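Jul 27, 2020

Hi Ravinder,

You asked for a catch-up on the Wutulwood capsule before the next payment goes out, so get a coffee, I've got a lot to say! The short version is that the dresses are in good shape, the jumpsuit is a pain, and I think we'll be fine for December if I can get my hands on the right buttons.

First the dresses. The wrap dress fit sessions are done and I am so happy with how that one hangs now. We dropped the waist seam a little and took the flutter out of the sleeve (it looked sweet on the hanger and like a costume on an actual arm). My sister wore the sample to a backyard dinner and two people asked where she got it, so I'm counting that as market research. The shirt dress still pulls across the back when you reach forward. Marta at Divell has recut the yoke once already and thinks a deeper pleat will sort it out. I should have the new sample next week.

The jumpsuit, oh boy. The linen blend we picked in the spring came back from the wash test shorter than it went in, mostly in the leg, and you can't sell someone a jumpsuit that rides up after one trip through the laundry. Divell can pre-wash the cloth for us, but that adds to the cost per piece and I don't love what it does to the green. The other choice is the cotton twill from Ekora, the same one we're using for the wide pants. It's heavier, but it behaves. I've ordered enough to sew up one in each so we can compare them side by side, and I'd really like your eyes on them before I decide.

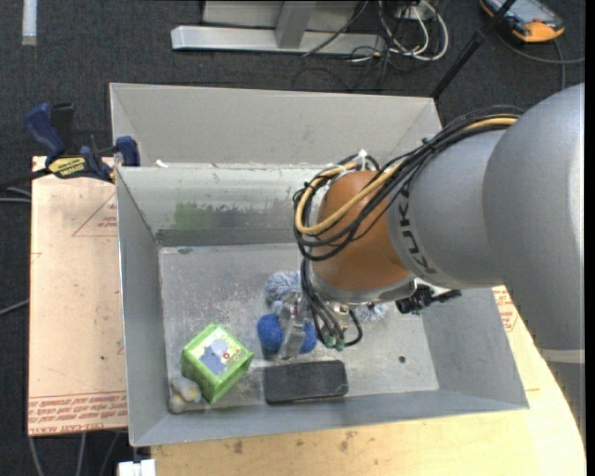 Either way the pockets are staying. I know we went back and forth on the cost, but every single person who tried on the first sample stuck her hands in them before she even looked in the mirror. I did make them a bit shallower so they don't bag out at the hip.

Colors are final, finally. We're going with the olive, the rust and a soft black. The butter yellow is gone, and I'm a little sad about it, but it washed out nearly everyone who tried it, me included.

On to selling the things. The mailing list is up to 424 names, all from the outfit posts and the sign-up card I've been tucking in with the scarf orders. The posts where I show one piece worn different ways do so much better than the pretty flat ones, so I'm going to lean into those. Bite (the little shop by the ferry, not the sandwich place) wants to carry the wrap dress and the wide pants for the holidays. They've asked for a sale-or-return deal, and I told them I'd check with you first. I'd say yes for the pants and hold off on the dress until we know how many we can make.

Money: the pattern work came in under what I'd set aside, and the fabric went over by a bit more than that, mainly from the extra twill and a shipping charge I should have seen coming. The spreadsheet is in the shared folder with the receipts. I haven't touched the photo budget and I'd like to keep it whole for the fall.

Things I need from you:

- a yes or no on the Bite terms
- an hour to look at the jumpsuits once both are sewn
- the contact for that button supplier you mentioned, the one with the corozo buttons

Next up for me is the size grading, then care labels and hang tags. I've got three tag designs pinned over my desk and I change my favorite every morning. I'll send them over so you can change yours too.

Talk soon,
Jo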